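## 6. Sorting the gray bin
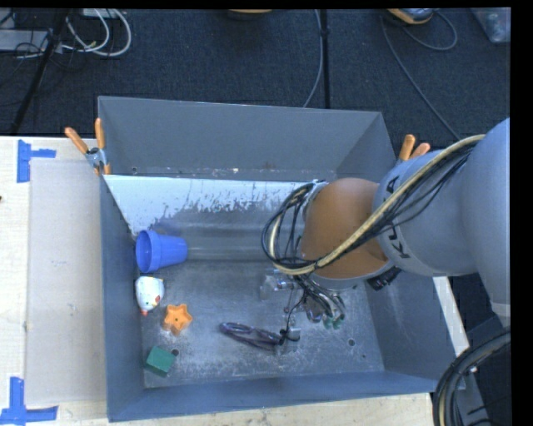
Andri Haslinger

Applies to the open-topped metal bin on the Tatcombe work table. Loose objects lie directly on the metal floor, with no liner or dividers specified.

1. Set the bin on the wooden tabletop, clear of the table edge.
2. Remove small pieces first: the toy chicken, the star and the green block.
3. Lift the blue cup by its rim. Empty it before placing it on the shelf.
4. Take out the purple looped item last. Hold it at the middle.
5. Place each piece in its labeled tray on shelf 3. Pieces without a label go to tray 65.
6. Wipe the bin floor with a dry cloth – corners included.

**Note:** The star has a hollow center. Check it for smaller pieces before storing.

**Caution:** Do not drag the bin across the tabletop. Lift it with both hands.

**Caution:** Do not stack pieces against the bin wall. A piece that leans may fall when the bin is moved.

Record the finished sort on form 717. Missing pieces are reported to Sumathi Pillai at the Hetgate store. Replacement trays are listed in section 7.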